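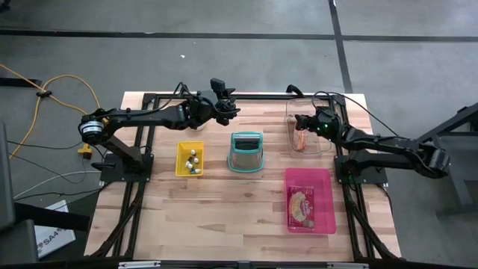
Week 6 handout: notes from the Verwood visit
Intro to Robotics, lab section. Put together fast after the trip, will fix later. Bring to next section.

Host: Ilse Rieger (runs the two-arm lab). Demo by Tomos Lewis. Branislav Jelínek answered most of the software questions. I took notes, Norbert Szénási filled in the parts I missed while parking.

What we went to see
Two-arm table work. Food items and kitchen stuff, moved between containers. Both arms bolted to the same table, facing in, sharing the space over the far half. Project name is Rurkano. The earlier one, Palma, was single arm, same kind of tasks, and is what the assigned reading covers. Don't mix them up on the worksheet, a lot of people did last year.

Why two arms (Ilse's version)
- one holds, one works. Graters, lids, bags
- reach. Each arm covers its own side well and the other side badly
- handoffs. Harder than it looks, see below
Cost: everything you know about collision checking gets worse. Arm vs table, arm vs object, now also arm vs arm, plus cables. Tomos spent more time on cables than on anything else. Leave slack at the wrist, loop it, then check the loop at full reach and not only at home position.

Objects
Picked to be annoying in different ways. Clear plastic container: depth sensing does badly on it, you get the table behind it or nothing. Shiny metal: reflections move when the arm moves. Thin packets: shape changes when you squeeze. Baskets with holes in the sides: edges all over the place. Bright colors help a person watching more than they help the model, acording to Branislav.

Grater is the tall one. Tips over if you come in low and sideways. Approach from above, close on the handle, lift straight. Same rule for anything taller than its base is wide.
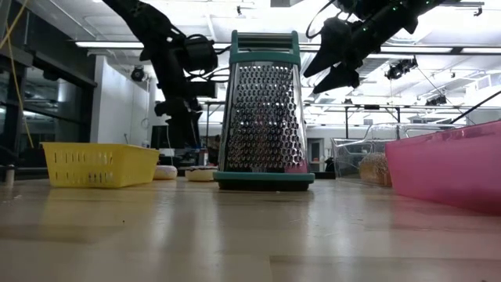

Teleop first, then learning
Person drives both arms, system records, model trains on the recordings. Target for Rurkano is 1,000 recorded runs per task. They had 107 good ones for the newest task when we came. "Good" = no restarts, no dropped items, operator didn't freeze. Failed runs are kept too but in a separate folder, labeled by what went wrong.

Ask yourself: what does the model learn if every recording starts with the objects in the same spots? (Worksheet, problem 2.) Ilse has the operators move things between runs, and swap which side the containers go on.

Handoffs
Slow. Receiving gripper has to close before the giving one opens, obvious, but there is a moment where both hold the object and the arms are pushing against each other through it. Stiff object = big forces. Soft object = it just squashes, which hides the error. Branislav's fix is to make one arm compliant during the overlap. We'll derive this in section, review impedance control before you come, ch. 4.

Cameras
More than one view, becuase the grippers block things. A view from overhead loses whatever is under a wrist. A low view loses whatever is behind the tall objects. Wrist cameras see the grasp and nothing else. Think about which view you'd drop if you could only keep two.

Q&A, what I got down
Uwe Hollmann (from Stonora, on the same tour) asked about cycle time. Tomos: not a goal yet, a person is much faster. Reliability first.
Someone asked about cleaning. Wipe down the table and the fingers, grippers don't get washed.
Someone asked if it could run overnight. No. There's always a person at the stop button.
Lighting: they leave the overheads on for every recording. Shade changes between runs caused trouble back in Palma.

For next time
Worksheet problems 1 to 4. One page on a two-arm task from your own kitchen: which arm holds, which arm moves, where they could collide. Sketch it from above and mark the shared area. Hand drawn is fine, phone photo of it is fine if I can read it.
If you missed the visit, get notes from someone who went and do problem 3 with them. June group goes again, sign up on the sheet by my door.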